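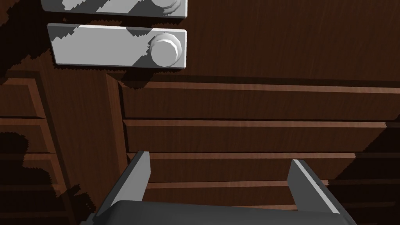
October, late evening

I came back from the town hall only at ten, and my tea is still too hot, so I write while I wait. The council of Lestholm had to vote tonight on the fishing agreement with Unar. I went because I wanted to see with my own eyes how they decide such a thing.

The vote did not happen. The paper has 200 pages, and the members got it 2 days ago. One side said this is enough time. The other side stood up and walked to the front, and they did not let the chairman reach his microphone. In my old country I saw much worse, but I was still surprised. A woman behind me laughed and then she was ashamed, I think.

They made a break, and after it only 29 people stayed in the public seats. I stayed too. The members from Fimby want that every article is read one by one. The Corrigan company, which owns the cold store in the harbor, sent a letter in support, and it was read aloud very slowly. I did not understand article 8, about the landing fees, and I believe that some members also did not.

I don't know what I would vote myself. The boats need the water on the Unar side, this is clear to me. But I do not like to be hurried.

They meet again next week at six. I must ask at work if I can leave early. Also I must buy lamp oil and answer my sister's letter.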